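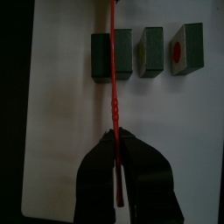
Ticket: green blocks, paint coming off
Site: Kelau activity room
Opened by: Dae-han Jin
Status: waiting on supplier

One of the dark green blocks has a side showing a greyish beige colour that is no colour we ordered. Could be bare wood, could be wear. I've put it on the white board beside two others for comparison.

9:40 Wiped the pale side with a damp cloth. Still pale. Cloth is fine.

11:15 Rang Lirkness. They asked if the blocks had been "used". They are blocks.

2:30 Lirkness wants the batch number, printed on the carton. The carton went out with the recycling in April.

3:05 Covent site has the same set and will check theirs. Touch-up paint is $3 a pot, colour unconfirmed. Leaving open.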